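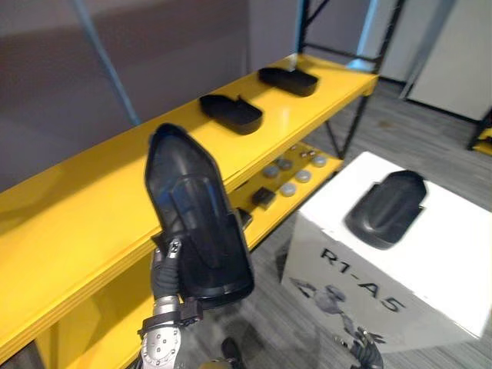

Tray held by the rim, toe end up. Two more on the top shelf, one on the box.

Looking after a two-arm tray cell
Speaker notes, Banerholm maintenance meeting, March 15, 2026

Opening

Good morning. I look after cell four at our Cukdale site. The talk is on how we set the cell up, what we check, and what we do when it starts missing trays. I will leave time at the end for questions, and the check sheet is on the table by the door if you want a copy.

The job is simple to describe. The arms pick up black molded trays from a yellow two-level shelf, hold them up for a look, and put them back down. The trays are shaped like the sole of a shoe. They have a raised rim, and that rim is what the fingers hold. Most of what I have to say comes back to the rim.

We have kept a log since the cell was handed over. At the last count it had 423 entries. A lot of those are one line long, such as "wiped fingers" or "moved box back." Please write those down too. When we went back through the log to find out why picks were getting worse, the one-line entries were the useful ones.

Where things stand

Start with the shelf. If the shelf moves, every taught position moves with it, and the unit stands on carpet, so it can creep when somebody leans on it. We put tape on the carpet at each leg and check the legs against the tape before the first run. Do this by eye, from the floor, with the arms parked.

Then the box. We keep it to the right of the shelf and use the top of it as a spare surface for a tray. It has to stay clear of the right arm's path. The agreed gap from box to shelf is 400 mm. I carry a stick cut to that length, and it is faster than a tape measure.

The joint in the top shelf is worth a mention. Run a fingernail over it. If you can feel a step, loosen the panel fixings, level it and tighten again. A tray put down across a step will rock, and the next pick will be off.

The lower shelf is only for small parts. Keep them back from the front edge. The hands pass low on the way to park.

The wrist and its cable
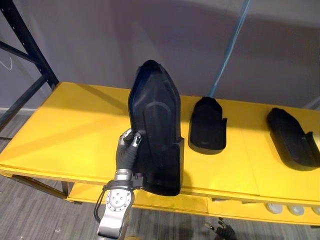

Wrist bolts are the first thing I check each week, and the thing people skip most. Park the arm, press the stop, lock off, and only then put a hand near it. Go round the flange with the torque driver in a cross pattern and mark each bolt with a paint pen when it is done. The holes sit in a ring on the face of the round silver flange, so you can reach them from the front without taking anything off. While you are there, follow the black cable where it loops out to the left of the arm. It needs that slack to turn the wrist. Do not tidy it. We had a well-meant cable tie on it for two weeks, and the log shows a dropped connection on most days of those two weeks. Look at the small black block above the flange too, and press it home with your thumb.

If you do find a cable that has rubbed, change it the same day. We hold two spares. The old one goes in the scrap bin, never back in the drawer.

Fingers

The fingers pick up dust from the trays and a bit of fluff from the carpet. Wipe them with a dry, lint-free cloth at the start of each shift. If that does not bring the grip back, use a cloth just dampened with water and let the fingers dry before you run. No solvent on the finger surfaces. It makes them shiny, and a shiny finger slips.

Check the screws in the finger segments for any that stand proud. A proud screw will mark the tray rim. Use the short driver, two fingers on the handle, and stop when it is snug.

Close each hand with nothing in it and look at how the fingers meet. Do it slowly, at the lowest speed setting. If one finger arrives late, write down which one and which hand before you change anything.

Teaching the three tray positions

We teach from the near end of the shelf to the far end, always in that order. The near tray is the easy one. The far tray is where the reach is longest and where small errors show up.

Put both hands low at the park position first. Set the three trays out in a row with even gaps. They do not need to sit at exactly the same angle, and in daily use they won't. What matters is that each rim is clear of its neighbor and nothing hangs over the front edge. Take the reference picture, compare it with the saved one in Prilten, and accept it if the outlines match.

If they don't match, move the tray. Please don't edit the saved picture to fit the day. We did that for a while and lost our starting point.

Lighting comes into it as well. The yellow top is glossy and throws highlights back, mostly toward the far end. Black trays are easy to find on it until a highlight runs into a rim. When that happens we change the angle of the overhead light a little and take the picture again.

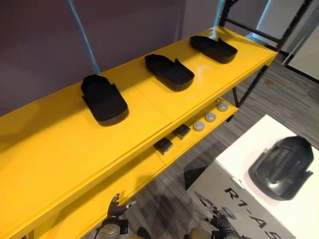 When it misses a pick

Work through it in the same order every time:

Stop the cell and leave the trays where they are.
Look at the shelf legs and the tape.
Wipe the fingers.
Press the wrist connector.
Take a new reference picture and compare.
Run one pick at low speed, near tray only.

About half of our misses are cleared by the time we get to the fingers. If the low-speed pick fails twice, call it in and leave the cell locked off. Zeleke do our arm repairs, and they will ask for the log and both pictures, so have those ready.

Restarting after a repair

After any work on an arm we treat every position as new. Hands parked, trays back in their row, small parts back on the lower shelf. Run the left arm alone first, then the right, then both. The first full run is done with a person at the stop button the whole time. 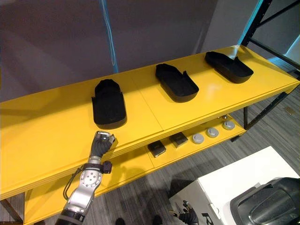
Left hand at the near tray, cable loop free at the forearm, right hand low beside the box.

In April we plan to swap the tape marks for fixed feet under the shelf. I will bring the drawing to the next meeting. Check sheets are by the door, and I can take questions now.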